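Mailer box

A mailer box is a shallow shipping container cut and creased from a single sheet of cardboard, with a hinged lid that tucks into the front. It is usually delivered flat and folded by whoever drew the short straw. The type is also called a die-cut mailer, after the steel-rule die that stamps out its shape, or a tuck-top, after the part that eventually tears.

Construction

The base has double-thickness side walls, made by folding a long panel over on itself and locking its tabs into slots in the floor. No glue or tape is needed, in theory. The lid is joined to the back wall along a crease and carries small side pieces, known as dust flaps, which slide down inside the walls when the box is shut. They keep out a certain amount of dust and catch on a certain amount of everything else.

Many designs add a thumb hole or notch to help with opening. Its placement varies, and the packaging writer Smaranda Stoica has observed that it is seldom where the thumb is. Early runs from the Riltport works had no hole at all, and customers were expected to manage with a butter knife.

Contents

Mailers are favored for small electronics, cables, cosmetics and gifts. An instruction sheet is commonly laid on top, where it will be the first thing removed and the last thing read. Stoica's survey of 200 households found that 30 had kept the sheet for longer than a day — most of them under a coffee cup. 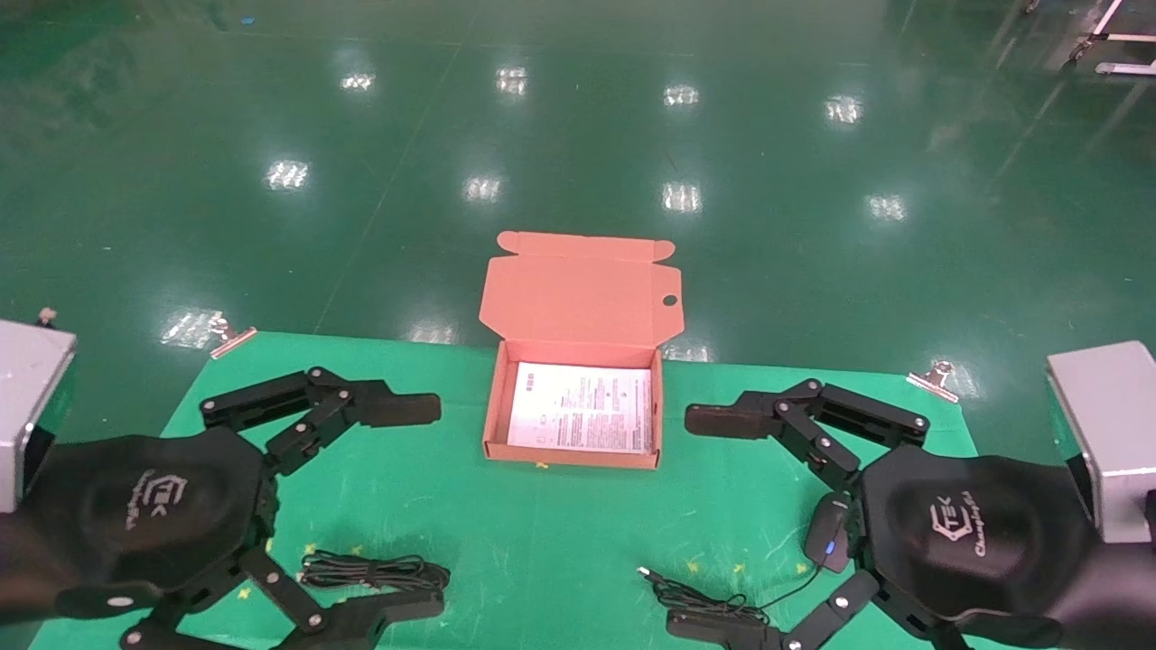 Printed sheets tend to be set in small type, so that one piece of paper can serve several markets, and are folded to match the box floor. Refolding them along the original creases is possible but rarely attempted twice.

Color and reuse

Plain brown board remains the cheapest choice. Dyed or printed board costs more and is bought largely for the pleasure of opening it, a pleasure that Londska priced at three cents a box in its trade catalog.

Empty mailers are widely kept for future use. The future use is normally storing cables.

See also: Corrugated fiberboard; Dust flap; Packing slip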